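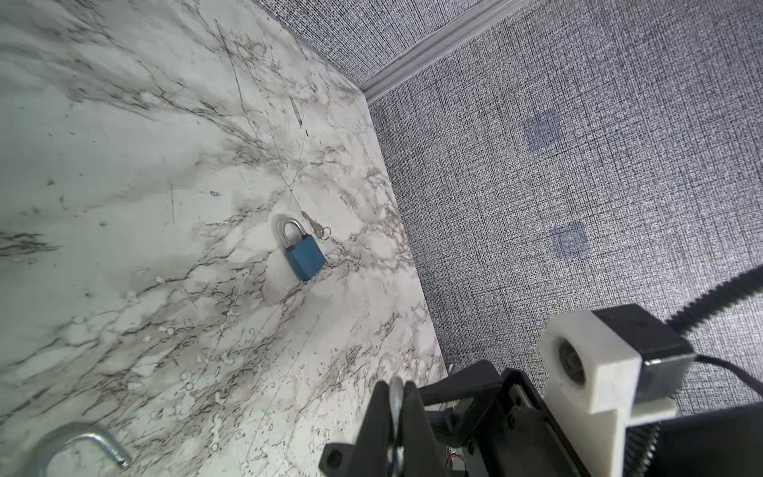

Ilgın Türkmen thinks the gripper let go because the force limit was set too low, and that if I put it back up to 40 the drops will stop. She said so twice at the bench and once more in the log comments. I don't buy it yet.

April, padlock task, second day on this fault.

What we have: the arm picks up the padlock, carries it across the marble top, and somewhere in the carry the fingers open. No error on the screen. The run log says "grasp held" right through to the place step, which it then performs very neatly with nothing in its fingers. So either the log is wrong or the check behind it doesn't check anything. I lean toward the second.

Force limit. Was 40, went down to 30-something in the last Denel config, whoever did that didn't write down why. If low force were the whole story I'd expect slipping, the lock creeping round in the fingers before it goes. Watched the finger position trace for the bad runs. No creep. Flat line, then a jump to open. A slip doesn't look like that. An open command looks like that.

Put it to 40 anyway to be fair to Ilgın. Next run was fine. The one after that was fine too. Third one dropped. She says the third was a bad pick on the shackle side. Maybe. You can explain any single drop that way.

Candidates, in the order I believe them:

Cable. The thick one comes over in a curve to the housing and it gets pulled when the wrist turns. The bad runs I went back through all drop near the same wrist angle. Wiggled it by hand with the arm parked, fingers closed on a rag, got nothing. Doesn't clear it, the arm bends it harder than I do.

Timeout. The Jemska driver has a 300 ms watchdog on the gripper link. If it misses its window it goes to "safe state", and somebody decided the safe state for a gripper is open. I would like to meet that person. For a padlock it means a scuff on the marble. For anything heavier over somebody's foot it's a different conversation, and it should be in the safety sheet whether or not it's our fault here.

Force. See above.

Software update. Folska support suggested this within ten minutes of my mail, before I'd sent them a log. Build 1819 "improves grip stability". Asked what changed. No answer to that part. Not installing it until I can make the fault happen on purpose on the old build, otherwise we'll have a quiet week and call it fixed.

14:20. Raised the watchdog to 2 s for a test, arm at crawl speed, hands out, stop button within reach. Fewer drops but not zero. Hmm. With a bad cable I'd expect some dropouts to be longer than the new window, so that fits. It also fits luck.

15:45. Link counter finally logging. One drop since then, and the counter shows a gap right before the jump. Ilgın looked at it and said one is not many. Fair, that's my own line.

Watchdog back to 300. Do not leave it at 2 s, please, even if it behaves better.

To do:
Swap the gripper cable with the spare from the Güneş arm, change nothing else.
Same task, same speed, same lock, force stays at 40.
Make "grasp held" read the finger position instead of the last command sent.
Ask Folska again what is in 1819.
Ask Jemska if the safe state can be set to hold.

Until the cable is swapped, nobody reaches under the gripper while it's carrying, whatever the screen says.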